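Tape First, Then Talk About Rules

The handbook at Brenum runs to 86 pages and most of it is about doors. Interlocks, light curtains, who holds the key when the cell is open. Good pages. Hard-won, some of them. But flip to the part on how a task should be set up before a robot ever tries it and you get half a page and a diagram of a box.

That gap is what a small group has been picking at since April. Three shops — Brenum, Juston and a two-room outfit called Wada — agreed to write down what they do on a table top. Not the arm. The table. What is fixed, what may move, what gets written down when something shifts.

Sounds dull. It is dull. It also decides whether anybody can repeat your result.

Take soft goods. Cloth creeps. Push a ball across a towel and the towel may go with it, a little, and the next run starts from somewhere else. Juston went back through 593 logged runs and found 205 where the start position had no note at all. No photo, no mark, nothing. Those runs went in the same folder as the rest and got averaged in with everything else.

So the draft has a rule on it. Anything that is meant to stay put gets fastened, and the fastening gets named in the log. Tape, clamp, pin, whatever. If it lifts, stop, fix it, start a new entry. No pressing it down with a thumb and carrying on.

Second rule, less popular. Color is part of the setup. If the instruction says "the yellow one" then there is one yellow one, and a spare in nearly the same shade goes in a drawer. Wada fought this for weeks. Their view is that real kitchens and real desks have clutter and a machine that needs a tidy table isnt worth much. Fair. The draft now allows clutter, as long as it is listed.

Labels were the next fight. Tags, hems, stitched logos. Do you cut them off? Brenum used to. Now the advice is leave them on and write down which way they face, becuase a tag is a thing a gripper can catch and a camera can lock onto. Cut it off and you have tested a towel that doesn't exist in any shop.

Then there is wear. The draft says a smudged cloth can stay in use but has to be logged as smudged. Washed cloths count as new items. Someone at Juston called that overkill and then signed off on it anyway.
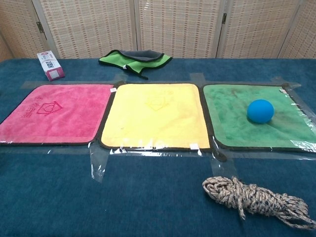

Asuka Noguchi thinks the whole draft leans too hard on fastening. Tape adds shine and edges, she wrote in her comments on the second version, and a vision system will happily learn the tape. She wants every taped setup paired with at least one run on bare cloth — and the two reported apart, never pooled.

It went in as a note, with "should" where she had asked for "must". More argument to come on that one.

What is settled is short. Log the surface. Log the fastening. List anything on the table that isn't part of the task, rope and boxes included. Take a still at the start and another at the end, same spot, same height. A backdrop counts as part of the setup if the camera can see it, so a patterned screen gets a line of its own.

Betcombe, which makes table fixtures and came to the talks late, has offered to print the list on a card. Card stock, both sides, hole in the corner. The draft goes out for comment in July 2020 and the group wants replies in writing, by shop, with the run logs attached.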